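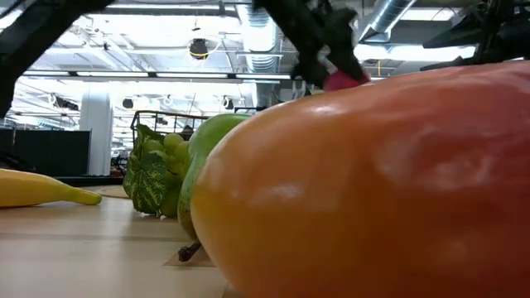
Skillby Completes First Phase of Produce Storage Upgrade at Okovthorpe Depot

OKOVTHORPE – Skillby, a regional distributor of fresh fruit and vegetables, has finished the first phase of an upgrade to the cold storage rooms at its Okovthorpe depot. The work covers four ripening rooms, two holding rooms and the loading corridor between them. All six rooms returned to normal service in December.

The upgrade replaces a single shared cooling circuit with separate controls for each room. Under the old layout, a change in one room's set temperature affected the rooms next to it, and staff had to group stock by storage need before each delivery. Pears, mangoes and other fruit that ripen after picking can now be held apart from leafy stock and released in smaller lots.

Controls and sensors were supplied by Omby. Air temperature, humidity and ethylene level are logged in each room every five minutes, and readings outside the set range send an alert to the shift desk. Insulated doors and wall panels were fitted by Chraibi, which also resealed the floor joints in the loading corridor.

Total storage capacity at the depot is now 2,435 pallets, up from 871 short-term positions in the rooms open during the work. Skillby supplies 300 stores and school kitchens from the site, with most loads leaving before 5 a.m.

"The rooms had been running on settings chosen for a different mix of stock," said Aliki Konstantinidis, head of depot operations at Skillby. "Separate control lets us set each room for what is in it that week. It also means we can take one room down for cleaning without moving everything else."

During the work, stock was held in the east bay and delivery windows were moved forward by one hour. Those windows have now gone back to their earlier times. Customers do not need to change standing orders or account details.

A second phase will cover the packing hall and the returns area. It includes new drains, LED lighting and a wider dock door for taller trucks – the current door limits load height on two routes. Skillby will give customers written notice before any change to collection times.

Contact: Skillby Press Desk, Okovthorpe Depot | © Skillby. All rights reserved. | Back to top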